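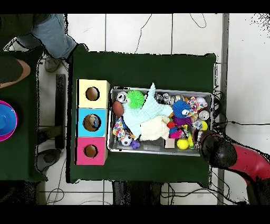
# The Arm That Remembered Too Well

Pick 943 was supposed to be a soft one. The arm at Fendard had reached over the tray, closed its gripper on a plush toy and stalled, which it did several times a day. Barrett Tillman, who was running the cell, pressed pause. He waited for the motors to go quiet, leaned in, pulled the toy free of a can it had snagged on, and shifted the tray a little toward the boxes so the next pick would be easier. Then he reached back for the resume key with one hand while the other was still on the rim.

The arm came down where the toy had been. The tray was no longer quite in that place, and his fingers were.

"It pinned me for less time than it takes to say it," Tillman told me. "I had a red line across two knuckles and that was the end of it. But I'd pressed the key myself, and I couldn't have told you what the arm was going to do."

Fendard is a small firm that tests picking software for other companies. The software in the cell that day was an early version of a package called Drirnik, meant for jobs where the goods come jumbled and no two are the same shape. The test is simple to describe. The arm has to take things out of a crowded metal tray and put them through the holes in a column of boxes with different colored tops. The tray is filled with whatever gives a gripper trouble: spiky rubber balls, crumpled cans, a small soccer ball, polka-dot fabric that folds over everything beneath it. The plan called for 2,000 picks.

The cell had a safety review before the first of those picks, and it passed. The emergency stop worked. The speed was capped. There was a contact limit of 100 newtons, above which the arm would halt and back off. All of that was in order on the day Tillman got his knuckles caught, and none of it was set off. The force on his hand stayed under the limit, and the arm went on trying to close its gripper until he hit the stop with his elbow.

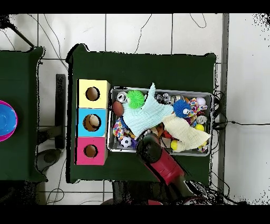
Sérgio Carrilho was given the job of finding out why. He has spent most of his working life on packing lines and has little patience for the word "glitch." The first thing he did was copy the logs and lock the cell. The second was to ask Tillman to show him, with the power off, exactly where his hands had been.

The logs gave him the answer by the end of the afternoon, though it took him longer to believe it. When the arm was paused in the middle of a grasp, the software kept the target it was working on. When it was resumed, it was supposed to take a fresh look at the tray, throw the old target out and pick a new one. It did take the fresh look. The trouble was that the new view took 281 milliseconds to be processed, and the arm was allowed to move before it arrived. For that short stretch it was acting on a tray that had since been moved.

Most of the time this did no harm. People paused the arm, fixed something and stepped well back before starting it again, and if the gripper twitched toward an old spot and then corrected itself, they took it for hesitation. Carrilho went back through the earlier picks and found the same twitch again and again. Operators had even written it down. One note read "jumpy on restart." Another said "arm dips, then OK." The notes were in a column headed Comments, which was not part of the daily check.

"We had the warning in our own handwriting," Carrilho said. "It was filed under small annoyances."

The soft toys made things worse in a way he had not expected. A gripper that comes down on a hard object in the wrong place meets resistance at once, and the arm notices. One that comes down on plush or loose cloth just sinks in. The team had raised the contact limit early in the trial – the arm kept halting whenever it pressed into a pile to reach something lower – and had never lowered it again. The setting made sense for cloth. A hand resting on the rim of a tray had not come up in the discussion.

Drirnik's developers sent a fix within the week. Resume now waits for the new view, and if the tray has moved at all the arm lifts clear before it does anything else. Carrilho thanked them and left the cell locked. He wanted changes on Fendard's side too, and these took longer to agree on than the code did.

The argument was over the resume key. It sat on a keyboard within easy reach of the table, so one person could clear a snag and restart the arm without taking a step. Tillman liked it there. So did everyone who had a pick count to hit. Carrilho wanted a separate button on a post, far enough away that an operator could not touch it and the tray at the same time. He got it, after some days of people telling him how much slower the work would be.
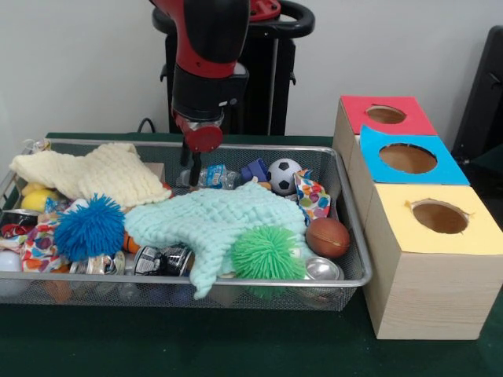 ## Back at the table

Testing started again in June with the contact limit cut to less than half its old value. The arm halts more often now. It will stop over a heap of knitted cloth, lift, look and try from a slightly different angle, and a person watching for an hour can get quite tired of it. Tillman says the slower pace bothered him for two shifts.

Pick 943 was struck from the results, along with every other pick that followed a pause. Carrilho had argued for this as well. If the arm had been moving on old information, he said, then even its good grasps after a restart had been partly luck, and a client paying for the numbers ought to know. The count went back to zero and the tray was filled again.

The comments column has moved to the top of the sheet. Somebody reads it out at the start of each shift, before the power goes on. The day I visited there was a single entry from the night before, in Tillman's writing: "Slow to let go of cans. Check finger pads." Carrilho went to get a flashlight.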